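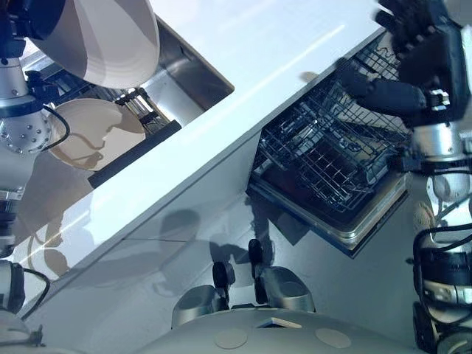 Ok quick one, it's late and I have to be up early.

Dishwasher weekend. We got the Kukton running in my kitchen on Saturday, both arms, after Samah spent most of the morning re-crimping the shoulder connector I did badly in June. My fault. Moving on.

Where things are:

Left arm holds a plate fine. Big plates, small plates, whatever. New finger pads from Rastent are way better than the bike tube stuff I was using. Right hand is the problem child. It goes for the dishwasher rack and a fingertip wants to end up between the wires. Backing it out slowly works but takes forever. Going to try thicker tips, Urs has some in the drawer at the shop I think.

Tally for the afternoon was 11 tries at sink to rack, 4 good. One of the bad ones was me hitting the stop button with my elbow so call it 10.

Shiny things are still a pain. White counter, steel sink, plates with glare on them, the depth goes all swimmy. Hung a bedsheet over the window and it got a bit better. Need a real fix, Svitlana says polarizing film, I havent looked up what it costs.

Cables. I know. Everyone who's seen this thing says cables. The loop by the left wrist needs to be shorter and I need a clip on it before it catches on a faucet or something. Printing clips tonight if the printer behaves (it won't).

Also the wrist bolts, checked all of them, two were lose. Threadlocker this time.

Next up is the bottom rack, then cups. Cups scare me. If anybody at Murbridge still has my 8 mm hex driver please bring it Saturday, I need it for teh base.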